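Home Lists Archive Threads Search

[rastgate-supporters] Re: Loan from Sengar, good idea or not?
January, by a member in Alow

Print this message | E-mail this message

Hello all,

I read the message from last night two times before I answer, so that I do not answer in anger. I quote only the part which I want to discuss.

> I do not understand why the club goes again to Sengar for a loan. We pay
> half of the wages, we train the player until he is fit, and in summer he
> goes back and they sell him. We did the same with the left back and what
> did we get? A thank you letter. If there is money for a loan there is
> money for one of our own boys from the youth team.
>
> Also, the striker has scored 2 goals this season. In a team which is
> above us in the table! How many will he score with our midfield?

First, about the wages. As I understood it from the supporters' evening at Meturen, the club pays less than half this time, and there is a price already agreed if we want to keep him in summer. I was sitting in the back and the microphone was bad, so please correct me if somebody heard it better. But if it is so, then it is a different kind of contract from the one for the left back, and we should not judge it the same.

Second, the youth team. I go to their home games whenever I can, and I like very much how they play. The two forwards are good with the ball, but they are small and they have not played against grown men. To put them in the first team in January, on a heavy field, with 12 games left and the bottom of the table so close, is in my opinion not fair to them. One bad month and the people behind the goal will begin to whistle. I have seen this happen before and the boy stopped playing the year after.
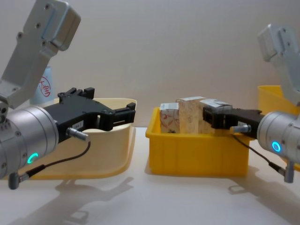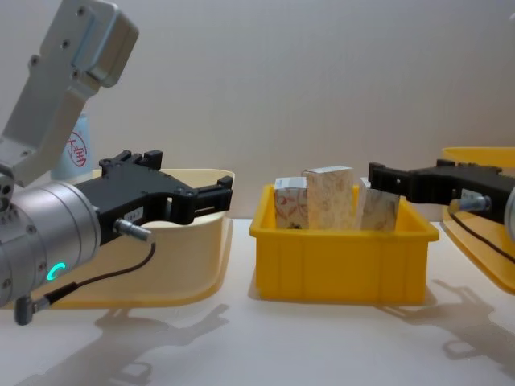
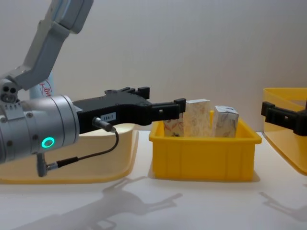 The two goals of the striker are a poor number, I agree, but one should look at how many minutes he got. At Sengar he comes in mostly near the end, when the game is decided, and on the wing, where he does not belong. With us he would play in the center from the first minute. What we miss since autumn is exactly the last touch. Our attack makes me think of the black gripper at the yellow bin, with both fingers stretched forward and the tips stopping just short of the boxes. We come to the edge of the area, everything looks correct, and then the ball goes sideways. Against Alow Town we had 12 corners and I do not remember one header on the goal.

What worries me more is the defense in the air, and about this I have read no message on the list. If the club has money for only one player this winter, maybe a tall central defender would help us more than any striker. I would like to know what the others think. A draw at home is also a point, and we lost too many of these points after the break.

One more thing, for the away game at Sengar. Last year we were nearly 1,000 in the visitors' part and there was only one gate open, so many of us missed the start. Please come early – the bus from the Rastgate station leaves at noon, and it will not wait. Scarves and flags are allowed, drums must be announced to the home club before.

With friendly greetings from the east stand

Previous message Next message Reply to list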